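Home Explore Notifications Lists Sign in

Finished Neden last night, so a few posts on it. Light spoilers for the first half, nothing about the ending. 1/6

It's a drama about a woman who takes a job at a small ferry office and finds her late father's name in the old logbooks. Twelve episodes, about 40 minutes each. 2/6

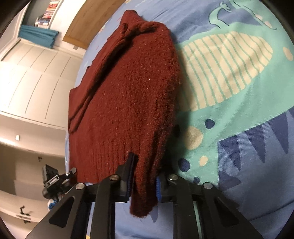 The first two episodes are slow. There's a lot of paperwork and tea. By episode three the logbook plot gets going and the brother shows up, and I stopped checking my phone. 3/6

363 likes 41 replies

Things I'd tell anyone starting it:

- Watch it with subtitles. The English dub on Trovari drops half the jokes.
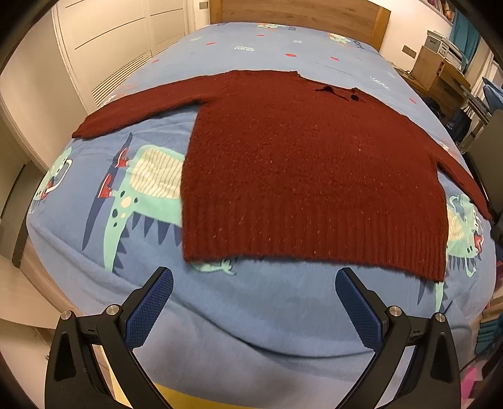 - Don't skip the opening credits. The map in them changes each week.
- Episode six is mostly flashback. You need it for the court scenes. 4/6

The romance is the weak part. They have one good talk on the dock and then hardly share a room until episode ten. The same writers did Gruvia, and that had the same problem.

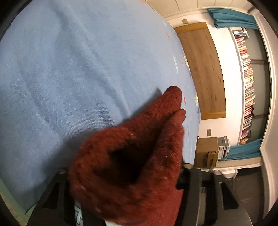 The brother is the best thing in it. He lies in every scene and you can still tell what he wants. I would have taken a whole episode of him and the harbor clerk. 5/6

I'd put it above Gruvia and a little below Katiyar. Starting the second season of Katiyar on Tuesday. 6/6

Share 58 Save Replies 3

pebblecart: Dropped it at episode two. Might go back now.

mo_watches: I liked the romance! The dock scene was enough for me.

latebus9: Is the dub really that bad? I can't read subtitles and knit.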